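Interview: Preparing Display Boards at Kinholm
February 29, 2024

Jacinto Beltrán has been responsible for display preparation at the Kinholm Study Center for 10 years. In that time the center has moved its public exhibits from one long gallery to a set of smaller rooms, and the work of mounting labels, maps and samples has moved with them. The spring exhibit, which opens under the title Rumen, is devoted to the digestion of grazing animals. It will use red as its main color.

The choice of red was not an easy one. "The first proposal was a brown," Beltrán said. "It suited the subject, but the labels disappeared into it. We pinned up a sample in the corridor and read from four paces away, as a visitor would. With the brown, people leaned in. With the red, they read from where they stood."

He is careful to separate the color from the surface. A glossy panel reflects the ceiling lights, and the center's rooms are low. His preference is for a plain face with little shine, and he asks suppliers for a sample large enough to hold upright, as a small square tells him very little. "Red is the color that changes most when you turn it," he said. "Flat on a table it is one red. Stand it up and the lower part can go quite dark. The designers see it on a screen, where it is the same all over, and then they come to the room and ask what happened." 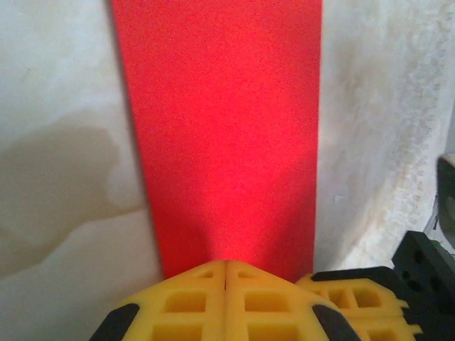
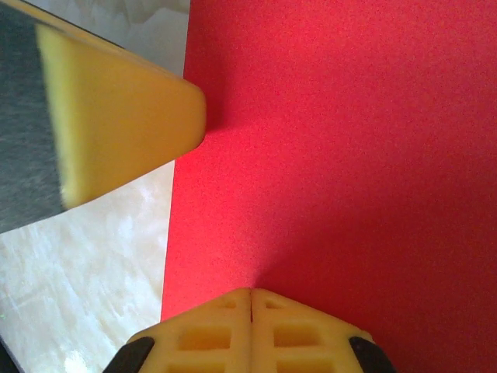
Beltrán traces much of his method to an earlier exhibit, Trudumik, for which the center prepared 41 panels in a single winter. Several had to be made again. The labels had been mounted before the panels were checked against the room, and in two corners the text could not be read in the afternoon. The center now requires that every blank panel be viewed in its intended position, at two times of day, before any lettering is ordered.

"It adds a week," he said. "I was asked whether we could do it in an hour with a lamp. I tried it with a lamp. The lamp was very encouraging, and the room was not."

Asked about handling, he spoke at some length. Blank panels are stored on edge with paper between the faces, and staff are expected to lift them by the sides. Fingerprints are less of a concern to him than corners. A mark on the face can often be placed under a label, but a crushed corner shows from the door, particularly when the wall behind is pale. Panels with damaged corners are trimmed for use as small captions or kept for school visits.

Work surfaces are wiped before a panel is laid down and again when it is lifted. Beltrán does not allow cutting on the same table that is used for viewing. "People think it is about scratches on the table," he said. "It is the crumbs. You cut a board, you leave crumbs, and the next board goes down on top of them face first."

The Rumen exhibit will occupy 6 walls. The opening wall carries only a title and a short introduction, and the remaining walls follow the path of feed through the four chambers of the stomach. A companion exhibit on rice farming, Hà, will share the final room and will keep its own pale green. Beltrán had argued for a gap between the two. The designers wanted them to meet at the corner - a decision he now accepts, although he has asked that the last red panel be set back from it by the width of a hand.

He was less willing to discuss what will happen to the panels afterward. Past exhibits have been lent to schools in the district, and requests for this one have already been received. The center expects to answer them once the exhibit has closed. "Ask me when I have seen the corners," he said.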